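I want to make the case for pegboard. Ever since we moved to Stavton I've been putting it up in every room that will hold a screw, and I still get a little thrill when a bare wall turns into a place for things. Drawers hide what you own. A board with holes lets you change your mind on a Tuesday night, with no drill and no patching!

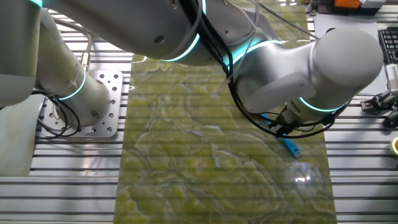 My first board came from Nekard and cost 35 dollars with the hooks. It went over the kitchen counter, and the ladles moved four times before they settled. What I love is the grid itself — somebody decided on even spacing, and now anything can go anywhere. Once you start looking, you see the same idea all over: the silver plate with its rows of round holes, dark bolts in only a few of them, the rest left open for later. I find those spare holes wonderfully hopeful.

Yes, it gathers dust. I wipe mine down in August, badly, and a stiff brush does most of the work.

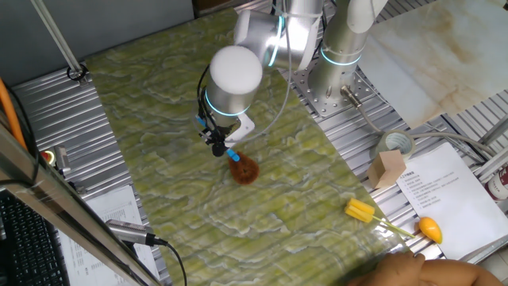
A reader in Ferkent wrote to me that open storage only suits tidy people, and that her own board looked like a yard sale within a week. I take the point, but I'm not tidy either! My hall board is a mess of leashes and tape, and I can still find the scissors — they're on the third hook, beside the flashlight.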